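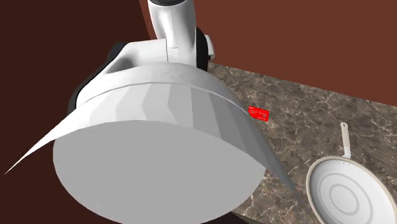
Plutside sim kitchen runs – README

Hi! If you grabbed this set before June, please read the bit on bad contacts first, then grab it again.

What's in it: 544 simulated episodes of a gripper reaching for small things on a kitchen counter, rendered in Poveo. The small red card is one of the targets, and it's the one that bit me.

What went wrong: in 166 episodes the collision shape for the gripper was loaded at the wrong scale, so the arm could push its fingers right through the countertop and the safety stop never fired. The logs said "success" anyway (ugh). Charoen Siriwan spotted it while replaying a batch at 9x speed – thank you, Charoen!

Those episodes are still here, in the folder bad_contact. Please don't train on them, and please don't use them to tune force limits for a real arm.

Still open: four episodes have no contact log at all. I'm rerunning them on the Fallby machine and will swap them in when they finish.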